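7th April

Handout 3: surfaces, or why your eye likes wood and gets nervous around glaze

Hi all. I promised Pavithra Krishnan I'd write this one up properly, as she had to leave before the second half and the board got wiped before anybody copied it. So it's long. Read it with a cup of something. The reading for next time is at the bottom, and yes, there is homework (a small one!).

## Where we'd got to

Last time we talked about shape, and how much of a room you can understand from outlines alone. This time I wanted to fill the outlines in. When you draw a kitchen in line only, everybody can tell you where the chairs are. What they can't tell you is whether they'd like to eat breakfast in it. That part comes from surface, and surface is the thing beginners leave till the end and then rush.

I split it into two questions on the board:

- What is the stuff doing by itself? (grain, weave, speckle, cracks, stains)
- What is the light doing to it? (shine, haze, shadow, reflection)

Most of the trouble in your sketchbooks comes from mixing those up. Orest Bondarchuk, I'm going to pick on you because you said I could: in your drawing of the hallway floor, the boards near the window have hardly any marks on them and the boards near the coats have loads. I asked if the floor was worn by the window and you said no, it was just bright there. Right! So that's light, and you drew it well, but you also bent the boards to follow the bright patch, and the boards don't know where the window is.

## Grain, or the pattern that belongs to the thing

Wood grain is the easiest place to start because nearly all of us have some within reach. A tree puts on a layer of growth each year, and when you saw a log into boards you're slicing through those layers at some angle or other. Slice so the layers stand upright in the board and you get tight straight lines. Slice so they lie flatter and you get those arches and loops that people call cathedrals. A wavy trunk gives you waves whichever way you cut it.

So the lines on a board are a bit like the lines on a hiking map. I find this the most useful thing I know about drawing wood. Contour lines on a map never cross, they crowd together on a steep bit and spread out on a gentle one, and if one of them bends its neighbors bend too. Grain behaves in much the same way. If you draw one line with a dip in it and then rule the next one dead straight, it stops looking like wood and starts looking like a scratch.

Viola Pagano asked whether knots break the rule. They don't, really. The lines part and go round, the way water goes round a stone, and then close up again on the far side. Draw the lines going round first and the knot last. I've watched people do it the other way (knot first, very dark, very proud of it) and then they have nowhere to put the grain.

A few things I'd like you to try with a soft pencil:

1. Draw one long wobbly line across the page.
2. Follow it with another, close by, keeping most of the wobble but losing a little.
3. Keep going till the wobble has nearly died out.
4. Now start a loop in one corner and let the lines wrap it.

You'll fill a page in no time and it will look far more like wood than anything you did by copying a plank line by line. Color can wait. When you do get to it, keep the line color only a step darker than the ground on pale woods. The brown felt-tip is not your friend here.

## Shine, or the pattern that belongs to the room

Glaze is the opposite kind of problem. A glazed pot is clay with a skin of glass on it, and glass hands the room straight back to you. Those white shapes you see inside a glossy bowl are windows, lamps, a pale wall, maybe your own shirt. Move your head and they slide. Move the lamp and they slide again. The grain in a table stays put while you walk around it, and that is the quickest test I can give you for which of the two questions you're dealing with. 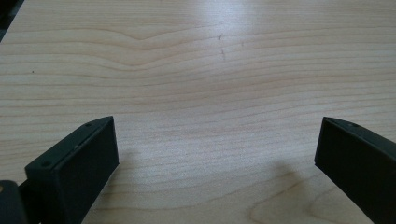
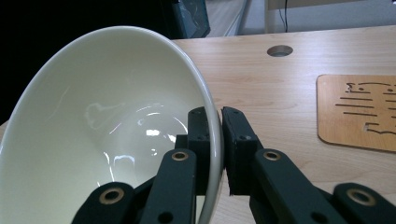
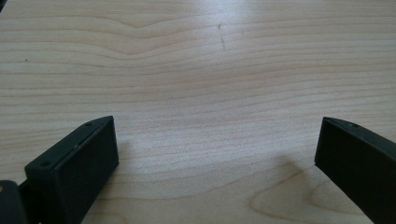 *Grain in the first and third, reflections on glaze in the second.*

Curves make it stranger. Inside a bowl the surface is hollow, so it gathers up reflections from all over the place and squeezes or stretches them. A plain square window can come out as a streak. People look at that streak, decide it can't be right, and tidy it into a neat little window shape with four panes, like the shine on a cartoon apple. Please don't! Draw the odd shape you see. Leave the paper bare for it and put your tone around it, because you'll never get a white that bright back once you've gone over it.

Nives Vitale brought up matte surfaces and I said I'd come back to it, then forgot. Here's the answer I should have given. A matte surface is rough when you get down to a very small scale, so light hitting it gets thrown off in every direction and you see a soft even brightness with no picture in it. A satin finish sits between the two. You get a blurry patch of light, no clear shapes, and whatever pattern is underneath goes faint and chalky where the patch falls. Tables with a satin varnish do this all the time. It's a lovely thing to draw and terribly easy to overdo. My own trick is to draw the whole grain right across, lightly, and then dab the haze back in with a kneaded eraser, so the lines carry on through it.

## Cloth, quickly

We ran out of time for cloth so this is only a paragraph. Cloth has both patterns going at once, plus folds, and I think it deserves its own evening in May. For now: look at the weave where it turns over the edge of something. The threads get closer together as the surface turns away from you. If you can draw that, you can draw a sleeve. Rosario Dal Bello has offered to bring the striped blankets, which are perfect, because stripes tell you everything about a fold without any shading at all.

## What I got wrong on the night

I said that darker materials always look shinier. That's sloppy. What's true is that a reflection shows up more against a dark ground, because there's less of the material's own color competing with it. A black plate and a white plate with the same glaze are bouncing back about the same amount of light off the top. The black one just gives it a better stage. So with white china you have to hunt for the highlights, and half the job is making the rest of the white a little grayer than you believe it is. Squint. Hold a bit of clean paper next to it. Nearly everything you think is white is gray, or cream, or faintly green, once the paper's there to compare.

I also said I'd bring my Gatti sketchbook with the stone rubbings and then left it on the kitchen counter. Next time, I promise.

## Homework

One page, split down the middle. On the left, the pattern that belongs to the thing. On the right, the same object again but only what the light is doing, no grain, no color, no print. A cutting board is fine, a mug is fine, the side of a guitar would be wonderful if you have one. Spend as long as you like on the left side, and keep the right side quick, as the light will move while you're fussing.

If you get stuck on the right-hand page, turn the object a quarter turn and see what moves and what doesn't.

## Reading and bits

- Finish the stapled pages on contour and tone, up to page 91. Skip the part on varnish recipes unless that's your thing.
- Soft pencils: a 4B and a 6B will do. You don't need the big tin.
- Kneaded eraser, please, the gray squashy kind. The pink ones smear.
- Orest has the spare key to the paper cupboard. Take from the open pack first.

If any of this makes no sense, catch me before we start and I'll draw it for you, it's much quicker than me typing.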